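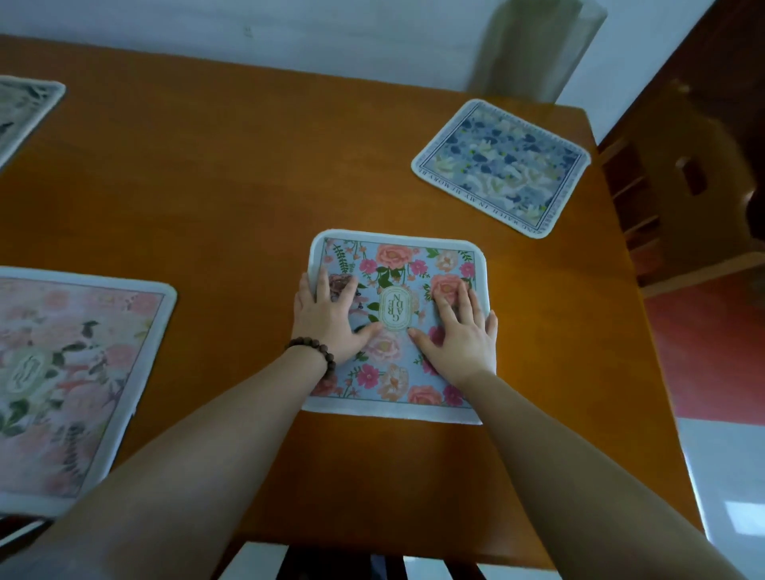

June, evening, 9.40. Dealing trials for the home game rules – session two, and what a session! The new blind structure works far better than the first one. Starting stacks of 800 chips, blinds up after 243 hands' worth of play in total across the tables, and we still had proper post-flop poker at the end. For heads-up I'm now keen on a soft surface: a placemat with a padded white border, pressed flat on a glossy table, gives you a small square for the pot and the board. Cards are easier to pick up off a mat than off polish, and Serena stopped flashing her hole cards.

Hand 70 is the one to write up. Manuela raised, Carleen called out of turn, and Tiziana (dealing) had already burned a card. We ruled that the call stands if the action hasn't changed – I love how cleanly that settled it. Concetta wants it in writing before the Grovemside league night, quite rightly.

Still to sort:
- string bets, again
- whether a 315 raise into a 200 bet should be read as a call or a full raise (I say call, Manuela says raise)
- new deck, the six of clubs has a crease

Next time: antes from level three.

We use cookies to remember your settings. Accept / Manage

Comments (3)

Carleen H: I maintain I was in turn. Great night though!

dostley_fan: What do you do if the burn card gets exposed?

Tiziana C: We burn another and carry on. I'll add it to the sheet.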